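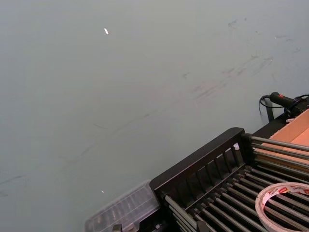

Last updated December 28, 2024

I run the fixtures page for our little supporters' group, and the same questions land in my inbox every time Hurkus Rovers put three passes together. So I've written it all down. If yours isn't covered, drop me a line and I'll add it (eventually, I've got a job as well).

## Are we really a chance of going up this season?

I think so, yeah! We've got 24 points at the halfway mark, and the top two go up automatically. Maeng are miles clear and I can't see anybody catching them, so it's really us and Forov scrapping over second spot. We play them at home in the last month and I've already told my family I'm unavailable.

## Why did we look so ordinary in the first month?

New keeper, two new centre-backs, and a manager who wanted to play out from the back before any of them had learned each other's names. We leaked goals from our own corners, for heaven's sake. Once we went back to a flat four and let the midfield sit a bit deeper, the colour came back into everyone's cheeks.

## What happens if we finish level on points with Forov?

Goal difference first, then goals scored, then head-to-head. A lot of people think head-to-head comes first, and it used to, but the league changed the order a couple of seasons back. Our goal difference is a bit rubbish thanks to that 5–0 at Maeng, so I'd favour not finding out.

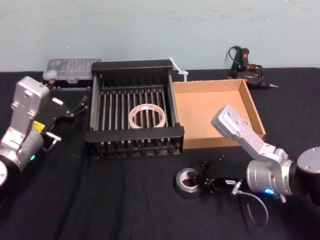

## Can I still get a season ticket?

Half-season ones, yes. They're $76 for adults and cover every home league match from here on, but not the cup. Kids get in free with a paying adult. You can buy them at the window on match day, cash or card, though the card machine sulks when it rains.

## Is there a supporters' bus to away games?

There is. It seats 50 and fills up fast for Zallent because it's the closest thing we've got to a derby. Seats are $19 return. It leaves from the car park behind the north stand two hours before kickoff and it does not wait, as I learned last May with a pie in each hand.

## Where should I stand if it's my first match?

Depends what you're after. The halfway line has the best view and the grumpiest neighbours. Behind the north goal is where the singing is, and you'll know all the words by half-time since there aren't many. If you're bringing little ones, try the grass bank at the southern end, where they can roll about and you can still see most of the pitch.
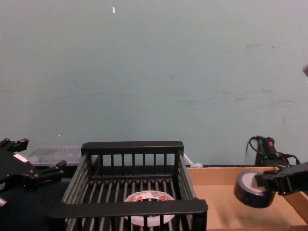 ## Will we sign a striker in the window?

I've got no inside knowledge, sorry! I'd love one. Our top scorer is a left-back who takes the penalties, and that's lovely for him but a bit of a worry for the rest of us. The club says it's looking at loans.

## Can I write something for the page?

Please do. Match reports, moans, old programmes you've scanned, whatever you like. Keep the swearing to a minimum and send it through by the night after the game.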